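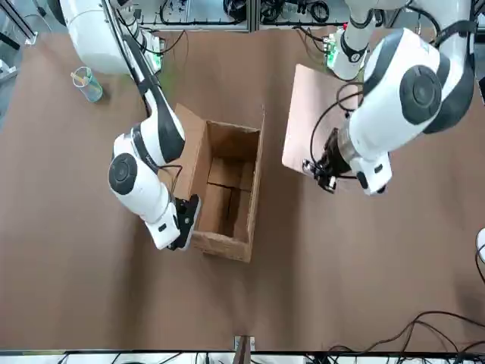
**Ethylene scrubbers in small pear rooms, worth it?**

**juvum_pears** wrote:

Second season with our own cold room out here in Juvumdale and I'm hooked on this stuff! We've got 1403 cubic feet, one door, and a lot of Bartletts that would love to turn to mush by February. I'm looking at a Clitasura scrubber with the refillable media trays. Anybody running one in a room this small, or am I shopping for a machine meant for the big packers?

---

**coldroom_kit** wrote:

Oh you're going to have fun. I put one in last fall and I love it. My room is 1252 cubic feet so we're close. Fruit came out firmer than the year before, and the greens on the top shelf quit yellowing on me. Change the media early, don't stretch it.

---

**Modupe Bassey** wrote:

Going to push back a little. "Firmer than last year" could be the weather, your pick date, anything. Did you measure ethylene before and after? In a room that size I'd spend the money on pulling heat out faster the first night. Bartletts are unforgiving if they sit warm.

---

**coldroom_kit** wrote:

Fair, no meter. Same pick date though, give or take a few days, and I had the same compressor both years.

---

**fatby_orchard** wrote:

Modupe is right about the first night, but why choose? We do both at Fatby. Hard pull down to 31 F, then the scrubber runs all winter. The quote for ours was $2395 and we got it down a bit by skipping the stand. Built one out of angle iron in an afternoon (great afternoon, by the way).

Also get your apples OUT of there. One bin of ripe Galas will undo everything.

---

**juvum_pears** wrote:

Uh oh. There are Galas in there right now.

---

**Modupe Bassey** wrote:

Ha! Well, start with that. It's free.

---

**bach_cellar** wrote:

Bạch, the older dealer I buy from, rents out handheld ethylene meters by the week. Best thing I ever did. I found a leaky door gasket and a propane forklift parked too close to the intake. Exhaust has ethylene in it, and I had no clue.

Still bought a scrubber afterward, used, for $922. Modupe will say I wasted it.

---

**Modupe Bassey** wrote:

With numbers in hand? Not at all, go for it. I just want to see the numbers.

---

**juvum_pears** wrote:

Galas are moved to the barn fridge. Meter first, then I'll decide on the Clitasura. Does the probe go up high or down by the fruit?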